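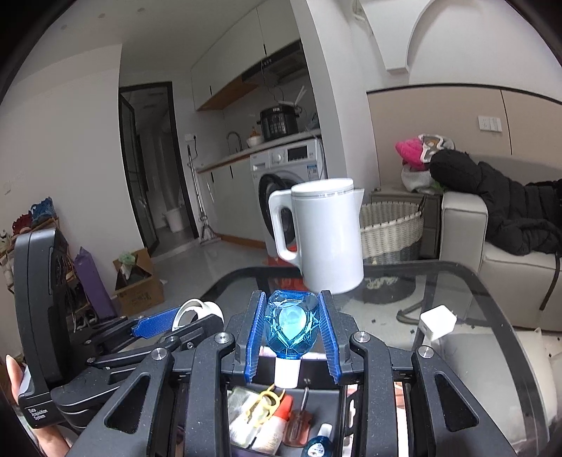 Cluris Home Organizing, Gastcombe Team

The coordinator of our Gastcombe team has sorted through 691 homes, and she says the living room table is where she likes to begin. "People want to start with the closet. I ask what's on the table."

The answer tends to be a mix: an electric kettle, a charger, a screwdriver, small bottles, a packet with a clip. She puts the little things in an open tray and leaves them there for the first 60 minutes.

"A tray is a waiting room," she said. "You look at each thing and decide where it lives. Tools go with tools. Bottles get their labels read before they go anywhere."

She prefers a dark tray on a glass table, as pale items show up better against it. Kettles she sends back to the kitchen, unless the client drinks tea on the couch. "Then it stays, and we find it a spot near an outlet."

Her next job is in Staltidstead in January, a two-bedroom apartment. She has set aside nearly 90 minutes for the front room.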